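Week 4 notes -- sleep, bedding and the home textile trade
Household Economics, spring section. Handout to go with the lecture, not instead of it. Typos are mine.

Last time: kitchens. Today: bedrooms. Reading was chapter 3 of Lindholm, plus the Preltum pamphlet (in the folder, two pages missing, sorry, still looking for a clean copy).

1. Why bedding at all

Bedding used to be a big purchase. For a lot of families the bed and what went on it were worth more than everything else in the room. Shows up in wills -- people left sheets to named daughters, patched ones too. Mended, turned sides to middle, cut down for a crib, then rags. Very long life for one piece of cloth.

Now: cheap, replaced often, hardly ever in a will. What changed in between is the whole lecture.

Main points, will come back to each:
-- cotton got cheap
-- washing got easy
-- bed sizes got fixed
-- the duvet came in (later in some places than others)

2. Thread count

Everybody asks. Thread count = threads going one way plus threads going the other, in one square inch. So a sheet sold as 200 has 200 in total, not 200 each way. Write that down, it was wrong in a third of the homework.

Two things to keep apart. Count and weight are different. A heavy cloth can have a low count (think of canvas). And plied yarn: if a mill twists 2 thin yarns together and then counts each one, the number on the package doubles and the cloth is the same cloth. We did the Prestley sheet as a worked case. Label number high, cloth ordinary. Look at your own notes for the arithmetic, I am not typing it out again.

Percale vs sateen. Percale: one over, one under. Crisp, cooler, wrinkles. Sateen: several over, one under. Smoother, some shine, snags easier. Neither is "better." Depends on the sleeper and on who does the ironing, if anyone does.

3. The duvet question

Older setup: bottom sheet, top sheet, blankets, bedspread. Lots of layers, lots of tucking. Duvet setup: bottom sheet, duvet in a cover, done. The sales pitch was time. Shake it and walk away.

Cost side is less clear. The cover is a big item to wash and dry, bigger than a top sheet, and it touches the sleeper so it needs washing as often. Lindholm's view is that labor saved in the morning comes back on laundry day. I half agree. 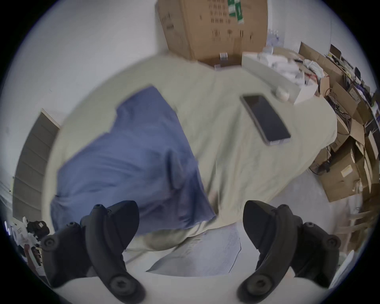

Colette Lefèvre wrote in after last year's lecture that I had the comparison wrong: a top sheet and a duvet cover can be washed on the same schedule, but blankets can't, and a wool blanket needed a whole day and good weather. Count the blankets, she said, and the duvet wins every time.

Fair. I have changed the table on the board to include blankets. It does shift the result, mostly for cold houses. For warm climates where nobody used more than one blanket anyway the difference is small.

Exam people: you can argue either side, but say which layers you are counting.

4. Who made it, who sold it

Three stages, quickly.

First stage, cloth by the yard. You bought sheeting, hemmed it at home. Wide looms were not common so a lot of sheets had a seam up the middle. Uncomfortable! Flat-felled if the sewer was careful.

Second stage, ready-made flat sheets from the dry goods store. Store hemmed, boxed. White. White for a long time, it could be boiled.

Third stage, colors and sets. Once dyes held up in a hot wash, stores could sell to match. Sets pushed people to replace everything together when one piece wore out, good for the store. Our case here is the Politis shop ledger, handed out in class. Have a look at page 263, the order for pillowcases. Pillowcases wear out first, and he ordered them two to a sheet and still ran short. Christos Karamanlidis has the transcription if your copy is unreadable (several are).

Then Zista, the catalog firm. Took over the mail order end. We skip most of it, there is a paragraph in the pamphlet.

5. Fitted sheets

Sewn corners, then elastic. Small change with large effects:

-- needs a standard mattress. A flat sheet fits anything near enough. A fitted one fits one size and one depth. So it only sells once mattress makers agree on sizes.
-- one person can make the bed alone
-- no tucking, so hospital corners stop being taught
-- doesn't fold flat, linen closets get messier
-- can't be turned sides to middle when it wears thin. Repair basically stops here.

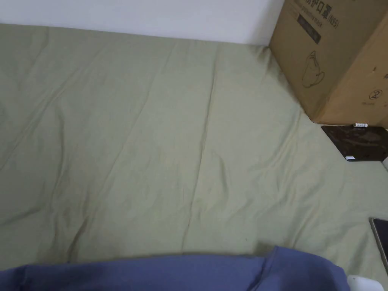
That last point is the one I want you to take away from section 5. A flat sheet wears in the center where the body lies. Cut it down the middle, sew the good outer edges together, hem the new sides, and you have years more. With elastic corners the shape is fixed and there is nothing to swap. So it goes to rags, or out. Shorter life, more sales, and no one had to plan it that way.

Later complication: mattresses got thicker. Pillow tops and so on. Older fitted sheets pop off at the corners. "Deep pocket" on the label is the answer to that. No agreed depth as far as I know, so measure first.

6. For next time

Read MacLeish on laundry, first half only. Bring one label from any sheet or pillowcase at home, photo is fine. We want fiber, count if given, care instructions, country.

Short paper due 12/18/18, paper copy, my mailbox. Topic as before: pick one household textile and follow it from purchase to disposal. Towels are taken by half the room allready, please consider something else. Questions about sources to Charalambos Nikolaidis, he has the key to the ledger cabinet.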